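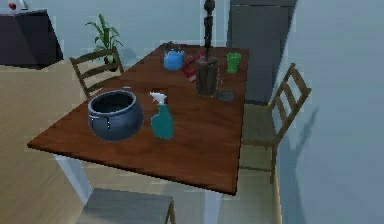 Salle à manger simulée, avec la marmite et le vaporisateur au premier plan de la table.

Depuis mars, je travaille chez Doltell à rassembler des exemples pour un système qui doit apprendre à débarrasser une table. Nous avons 1 298 démonstrations en simulation et 196 enregistrées dans une vraie cuisine. On me demande souvent pourquoi garder les secondes, qui coûtent beaucoup plus cher. Ma réponse va peut-être décevoir les deux camps.

La simulation est utile, je le dis sans réserve. On y change la place d'une bouilloire ou d'un gobelet vert en un instant, et on recommence. Mais celui qui place les objets, c'est toujours nous, avec nos habitudes. Mon collègue In-ho Yeo a relu une partie de la série Wumwood et il a remarqué que les chaises étaient presque toujours bien rangées. Chez moi, elles ne le sont jamais.

Je pense donc qu'il faut moins parler de quantité. Ajouter mille scènes qui se ressemblent me paraît une dépense assez inutile. Je préférerais 19 scènes préparées par des personnes différentes, à qui on ne donne pas de modèle. Il faudrait aussi conserver les essais ratés, que nous effaçons encore trop vite, et noter qui a fait chaque démonstration.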